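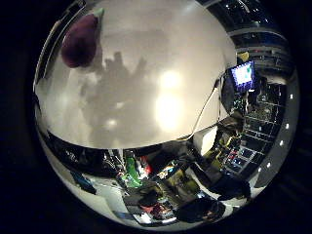 Tidying the equipment racks
January
By Hema Nambiar

After the holidays I always get the itch to put things in order, and this year the shelving in our back workroom at Sendon was first on my list. If you have ever gone hunting for one particular cable five minutes before a meeting, you will know why!

Ashwin Chowdary and I gave it 2 long afternoons, with plenty of tea. We took one rack at a time, wiped down the shelves, and put back only what we could put a name to. Boxes that get opened every week now go at waist height, and the heavy ones go at the bottom (my back is already grateful). Cables are coiled and tied by length - Ashwin is very particular about his coils - and anything with a frayed end went straight to Manikandan Raju for repair.

We still have a few adapters looking for a home, so please come and have a look before the month is out. And if you borrow something, do put it back on the shelf it came from, even if you are in a hurry. Labels are in the top drawer by the door, and there are 100 of them, so please use as many as you like.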